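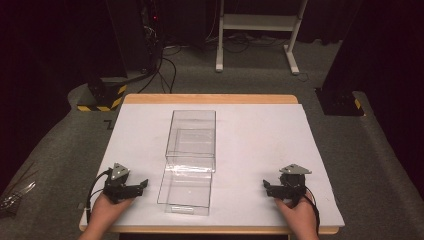
Clear plastic box on the white board, light table.

October
Xinyi Lu

Odour trial on the storage boxes, continued. Picking up from the bit where Jatska's sheet says their clear plastic "does not hold smell". I don't believe it, and after this morning I believe it less.

Set-up as before: ground cumin in one lot, nothing in the other, lids on, left in the cupboard by the sink. Emptied, washed in warm water with the unscented liquid, air dried upside down. Then sniffed blind, with the labels turned to the wall. Two of us sniffing. I know that is a thin panel. Qian's write-up used 8 people and I still can't see from it whether they were told which box was which, so I don't feel too bad.

Both of us picked out the cumin boxes. My second go was after coffee and I'd throw that one out.

The Stostus liquid is meant to fix this. Label claims 100 per cent removal, which is a silly number to put on anything you judge by nose. Tried it on half the cumin lot. What I got was cumin with lemon over it. By the afternoon the lemon had faded and the cumin hadn't. I would like to see what they tested it on. Glass, I suspect.

Possible snag: the lids. The seal is softer stuff than the walls and I did not sniff lid and box apart. If all the smell is in the seal then Jatska are technically right about the box and I have been rude about them for no reason. Do this next, before anything else. Also change the cupboard, it smells of the bin.

Batch 3463 only so far. The older batch from Trornport has scratches inside from somebody's scourer, so it is no use for comparison and I've put it back on the high shelf. Please don't mix them.

Still no answer on whether sunlight helps. Everyone says it does. Everyone says their mother did it. One lot going on the windowsill tonight and one lot staying in the dark, same wash, no liquid. It's October and the sill gets hardly any sun, so if nothing changes I won't have shown much either way. Doing it regardless as the boxes are just sitting there.

Need more cumin. The jar is down to dust and I'm not convinced it was fresh to begin with.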